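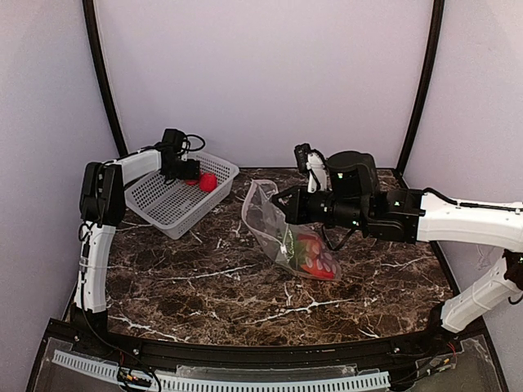 *Brown marble with white and tan veining, used as a tabletop*

**Brown marble** is a trade name for a group of dark, veined stones sold for tabletops, floors, fireplace surrounds and wall panels. The name describes color and pattern only. Many stones sold under it are true marbles, while others are limestones hard enough to take a polish.

## Formation

Marble forms when limestone or dolomite is changed by heat and pressure underground. Pure limestone gives a white stone. Brown shades come mostly from iron oxides and from clay or organic matter in the original sediment. The pale veins are usually calcite, which filled cracks in the rock after it had hardened.

## Varieties

Names differ between dealers, and the same stone may be sold under more than one.

- **Grodard Brown**: very dark, with thin white veins that often cross. Blocks tend to split along the veins, so slabs are commonly backed with mesh and resin.
- **Krajčí**: medium brown with wide tan bands. It is quarried in small amounts and used mainly for stair treads and window sills.
- **Coltville Dark**: nearly black when polished and noticeably lighter when honed. The quarry opened with 2 working faces and now has one.
- **Jesthorpe**: a fossil-bearing limestone, softer than the others, found in older church floors.

## Working and finishing

Blocks are cut into slabs with gang saws or diamond wire. Polishing starts with a coarse abrasive, often 50 grit, and moves through finer grades. A honed surface is normally stopped at 400 grit. Cracks and pits are filled with tinted resin before the last pass.

## Care

Calcite reacts with acid. Vinegar, lemon juice and wine leave dull marks known as etching, which show clearly on dark stone. Sealers slow staining but do not prevent etching. Light etching can be removed with polishing powder; deeper damage requires regrinding.

## See also

- Travertine
- Cultured marble
- Terrazzo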